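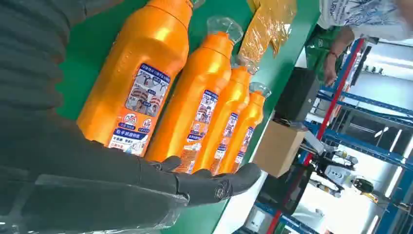 How does a robot hand pick up a bottle?

Hi again from the Sterkau robotics club! Our job this term is bottles. They're orange, they're shiny and they lie on their sides on a green table, so the hand has to get its fingers in close before it can grab anything.

Try it yourself with a bottle at home. Did you think about your fingers? I bet you didn't! Your brain did all the sums for you. A robot needs every little move spelled out:

1. Find the bottle.
2. Slide the fingers in beside it.
3. Close them gently (too hard and you squash it, too soft and it rolls away).
4. Lift.

My favourite part is step 2. It took our club two whole meetings to write the code for it, and I still want to fiddle with it!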